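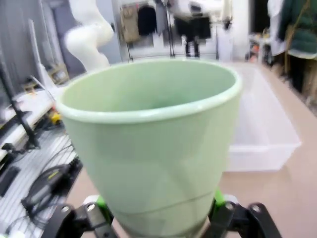

Prestent adds overnight hand cream and refill pouches to Nyanda skin care range

Clitham, July 29, 2020

Prestent, the skin care maker based in Clitham, has added an overnight hand cream to its Nyanda range and will sell refill pouches for the range's best-known face wash. Both go on sale today through the Prestent website and at the company's own shop in Grutside.

Nyanda Overnight Hand Cream is a thick, unscented cream for dry and cracked hands. It contains shea butter, glycerine and oat extract and comes in a 60 ml tube with a flip cap. Prestent suggests using a pea-sized amount on clean hands before bed, with a little extra around the nails and knuckles. The cream can also be used on elbows and heels.

Work on the cream was already under way at the start of the year, but the launch was brought forward after customers wrote in during the spring to ask for something stronger than the existing Nyanda Daily Hand Lotion. Frequent washing had left many of them with sore skin. The daily lotion stays in the range and its recipe has not changed.

The refill pouches are for Nyanda Gentle Face Wash. Each pouch holds enough to fill the standard pump bottle 2 times and uses roughly a third of the plastic of the bottles it replaces. Customers should rinse the empty bottle with warm water, let it dry fully and then pour in the face wash from the corner spout. The pump can be kept for as long as it works – replacements are available free of charge from the Grutside shop.

A trial of the pouches ran at the shop in June, when 505 were sold. Following comments from shoppers, the spout has been made wider and the filling instructions are now printed on the front of the pouch in larger type.

Prestent plans to offer refills for five more Nyanda products, starting with the body wash and the conditioner. Dates will be announced when the packaging has been tested.

Prices and availability

Nyanda Overnight Hand Cream, 60 ml: £5
Nyanda Gentle Face Wash refill pouch: £8.50

The Grutside shop is open with shorter hours for the time being. Skin testers have been removed from the counters, but staff can give out sealed sachets of the hand cream on request – one per customer while stocks last.

About Prestent

Prestent makes skin and hair care products at its site in Clitham. Its ranges include Nyanda, for dry and sensitive skin.

Samples and product pictures are available from the Prestent press office through the contact page on the company website.

ENDS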